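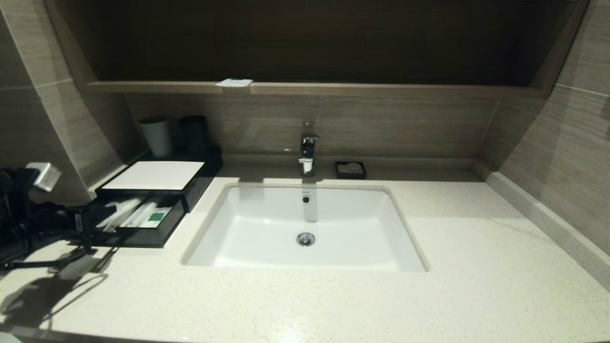
Religion in Starnholm

Starnholm is mostly Lutheran, at least on paper. In the last count 60% of residents were listed as members of the state church, down a good bit from a generation ago. Regular attendance much lower. Most members show up for baptisms, funerals and Christmas Eve.

Catholics are the second largest group, mainly in Illholm and the harbor districts. Many are families who came for cannery work and stayed. Masses in three languages at the Illholm church, the Saturday evening one being the fullest.

Free churches
Baptists and Pentecostals are strong in the inland valleys, weak on the coast. There are 31 free church congregations in the province, most of them small, several sharing a building with another group. The Methodists used to be bigger. Their seminary closed and the building is now a music school.

Felik
The island of Felik is a special case. Settled by a strict pietist group that broke with the Lutherans over hymn singing (they wanted no organ, later no instruments at all). Still the majority on the island. Shops there close on Sundays and the ferry did not run on Sundays either untill the province took over the line. Members don't vote in church elections on the mainland, and the mainland parishes don't recognize Felik confirmations. Talks on this have started and stopped more than once.

Other faiths
A Muslim community of about 114 households lives in and near Illholm, with a prayer hall on Kong Street. A purpose built mosque has planning approval, no start date. Small Buddhist group, meets in private homes. The Jewish congregation, once the oldest non-Christian one in the province, no longer has regular services; its cemetary is kept up by the town.

No religion
The fastest growing category, esp. under 30. Highest in Illholm, lowest on Felik.

Church buildings
The province has 13 medieval churches still in use. Oldest is the stone church at Kong, with a round tower and a painted ceiling. Most of the others were rebuilt after fires or enlarged in the fishing boom years. Parish records before the boom are patchy, and those for Felik are kept seperately on the island.

See also: Starnholm, Felik (island), Parishes of Illholm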